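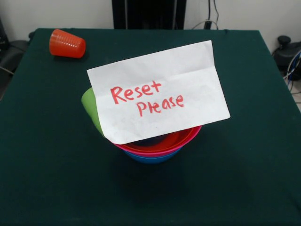

Bowl stack, cup and note on the green cloth

Arm went for the table before anyone had reset it. How do I stop that happening again?

Jucélia Meireles
posted 08/06/2022

Hello everyone, and thank you in advance, because this group has saved me more than once already! We have a small Haslinger arm at our teaching workshop in Perkamthorpe that practices stacking plastic bowls. When a run is finished, or has gone wrong, whoever is on shift leaves a note on the bowls that says "Reset Please" and the next person puts everything back at the start marks. It's a homely system, but we've done plenty of runs that way.

On run 154 the arm faulted with a force limit error. My colleague left the note and went to find me. Meanwhile somebody else saw the red light on the controller, read "Reset Please", and very kindly pressed the reset button. The program started again from step one and came down hard on a stack that wasn't supposed to be there. No one was hurt, thank goodness (he had just stepped back), but one fingertip pad is torn and I feel a bit sick about it. Do I need a better note, or is there a setting I've missed? 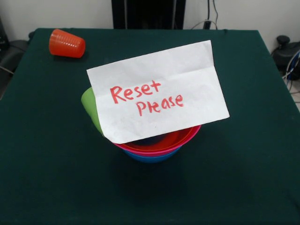 Anjana Weerasinghe

Oh, I feel for you, and I'm glad your helper is fine. Please don't be too hard on him, either. "Reset" means the table to your crew and the controller to anyone who walks in, so he did just what the paper asked.

I'd change the wording, yes, but the real trouble is that one button both clears the fault and starts the motion. Those should be two separate actions. Look in your controller's restart settings for something like "resume on fault clear" and turn it off, so that after a fault it sits still until a person outside the reach of the arm presses start. If you can't find such a setting, ask whoever supplied the arm before you run it again.

Then add a check at the top of the program. 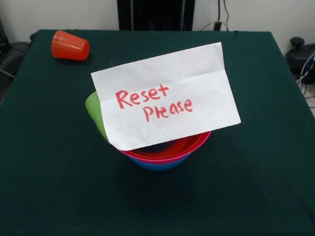

We have ours look at the start marks and refuse to move unless every item is where it belongs, cup included. It took me an afternoon and a good deal of tea. Also bring the approach speed down for the first move after any fault. Ours is set to 50 mm per second, and it gives you time to get to the stop button if something looks off.

One more thing, and then I'll leave you be: while anybody has their hands on that table, the arm should be locked out, with the key in that person's pocket.

Bjartur Thygesen

Same thing happened to us in February. We wrote TABLE on the note in big letters and it's been ok. Didn't change any settings.

Daiane Cavalcanti

Bjartur, I'd still change the settings, my friend! A note can fall on the floor. Jucélia, do check the wrist as well as the torn pad before the next run. After a knock like that ours needed recalibrating, and we spent ages blaming the bowls.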